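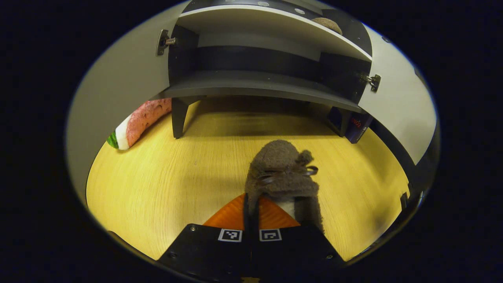 A shaggy, grayish-brown plush toy, a mouse or perhaps a bear.

I have a soft spot for things that have been mended, and I'd like to put in a word for them before the last repair counter in Flamstead closes in August. It sits at the back of the Wanyama fabric shop, and for 13 years I've been taking them coats, cushions and every stuffed animal my family has ever loved too hard.

People tell me it makes no sense to pay for stitching when a new toy costs less than lunch, and on paper I suppose they have a point. But a child doesn't want a new one! A child wants the one with the flat ear and the smell of the back seat, and I've come to think grown-ups feel the same way about far more of their belongings than they let on (I am writing this in a cardigan with 3 elbows' worth of patches on it).

What bothers me is how quickly we lose the knack. My grandmother kept a tin of buttons that must have held up to 1,000 of them, and she could match any thread by eye. I am 58 and I still have to look up how to do a ladder stitch — and then my seams come out crooked anyway. If the town can find room for another parking lot on Iriner Street, surely it can find a table, a lamp and a sewing machine at the library. I'd bring the cardigan.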